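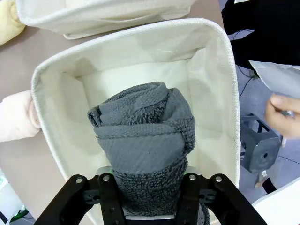 The county's new relief dashboard gives every neighborhood in Durnport a readiness score from 0 to 100, and I have yet to meet anyone who can tell me what a point is worth. The score is built from household surveys, shelter inventories and something the vendor, Liratix, calls a supply confidence index. Supplies are where I start to lose faith. A rolled gray bath towel standing in a cream fabric basket is a thing you can hand to a person who needs one. On the dashboard it becomes part of a "hygiene unit," the hygiene unit becomes part of a category, and the category becomes a shade of green on a map.

I have nothing against maps. I used to make them for a living, and I know how much a good one can do for a shelter manager who has an hour to decide where to send a truck. My complaint is with what gets lost on the way to the color. The county bought this system after the April floods, when the Patrício district waited longer for blankets and bedding than anywhere else. You would expect Patrício to show up red. It is green, a 2 on the five-step risk scale, because its school gym has a large posted capacity and capacity is weighted heavily.

The gym is up a hill. The bus that serves it stopped running on the first night of the flooding. There is no field in the form for a bus.

Liratix says the weights can be adjusted, and so they can, by someone with an administrator login and the training to use it. The county's contract with Folteck, which handles the hosting, allows for two weight revisions a year. So the people who know that the bus doesn't run can write a comment, and the comment goes into a queue. When I asked for the queue in February, there were 172 comments in it. The oldest ones were from the pilot.

Defenders of the project point to the volume of data, and it is large. The survey drew 646 responses across the county. Only 104 came from renters, in a county full of them, and the form could be filled out only online. I would want a warning printed across the map on that basis alone. Instead the scores are shown to one decimal place.

What would change my mind? Publish the weights next to the score. Put the date of the last inventory on every shelter, in type as big as the color block. Let a shelter manager mark a site "can't be reached" and have it show the same day. None of this needs a new vendor, and I suspect most of it could be done before the next wet season if the county asked for it in writing.

It hasn't asked yet. The next budget request, dated Feb 22, 2026, has money in it for a mobile version of the map.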